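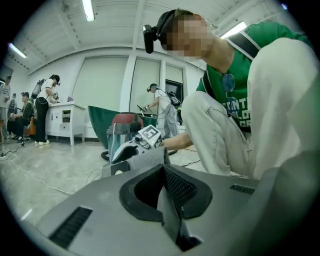

Spotted Lanternflies Have Reached Plumville. What Should You Do If You Find One?

Residents are asked to check their trees, their porches and even their cars this fall

If you have walked under the big maples by the Plumville library lately and felt something hop against your sleeve, you may have already met the town's newest arrival. The spotted lanternfly, a plant-feeding insect that first came to the United States from Asia, has now been found in the neighborhoods on both sides of the creek, and people are understandably curious (and a little nervous) about what it means for their gardens.

The first report came in from the Papadakis orchard, out on the Skerkdale road, where one of the pickers noticed a cluster of adults on a row of grapevines behind the cider barn. Since then the town's extension desk has logged 949 sightings, and the phone is still ringing most mornings before the coffee is ready.
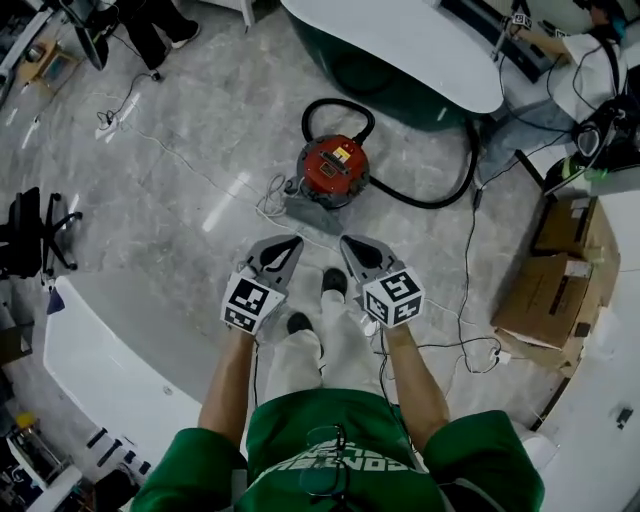 By Marina Psarras
Plumville Local News

Let's begin with the good news, and there is plenty of it. Lanternflies do not sting and they do not bite, so your children and your dogs are in no danger from one landing on them. They will not chew through your siding, and they have no interest in your kitchen. What they want is sap, and they take it from grapes, maples, walnuts and above all from tree of heaven, that fast-growing weedy tree you see along the railroad cut and behind half the parking lots in the county.

The trouble is what they leave behind. The insects give off a sticky liquid called honeydew, which coats leaves, decks and patio chairs, draws wasps, and lets a black sooty mold grow. A healthy shade tree will usually get through it. Grapevines have a much harder time, and that is why growers out toward Skerkdale are watching this so closely.

"I don't want anybody lying awake over it," said Jarmila Hrubý, who answers questions at the extension desk and has been wonderfully patient with all of mine. "But October is when they lay eggs, so an hour spent looking now saves you a whole lot of bugs next summer."

The adults are easy to know once you have seen one. They are an inch long, with grayish front wings dotted in black, and they flash a bright red patch on the hind wings when startled. The egg masses are much sneakier – they look like a smear of gray mud or old putty, and each one can hold a few dozen eggs. You may find them on bark, on stones, under lawn furniture, on a stack of firewood, or tucked up in the wheel well of a trailer.

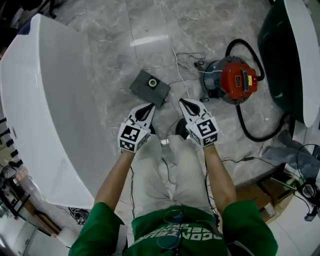

If you do come across a mass, scrape it off with a putty knife or an old plastic card into a bag with some rubbing alcohol or hand sanitizer, then seal the bag and put it in the trash. Adults can simply be stepped on, though they are quick and you may need a second try. Please don't spray them with dish soap, bleach or other things from under the sink, which can hurt your plants and the helpful insects living on them.

The town is also giving away 1000 scraper cards, which you can pick up at the library, at Koltik Hardware on Main Street, or at the extension desk itself. There is a limit of 3 to a household, so do leave a few for the neighbors. Anyone heading out of the county with a camper or a load of firewood is asked to look it over before leaving, as the eggs travel very well and the adults are happy to hitch a ride too.

Sightings can be reported to the extension desk by phone or in person until 4 p.m. A photo and a street address are all they need – and if you are not sure what you have found, Hrubý says to bring it along in a jar with a tight lid.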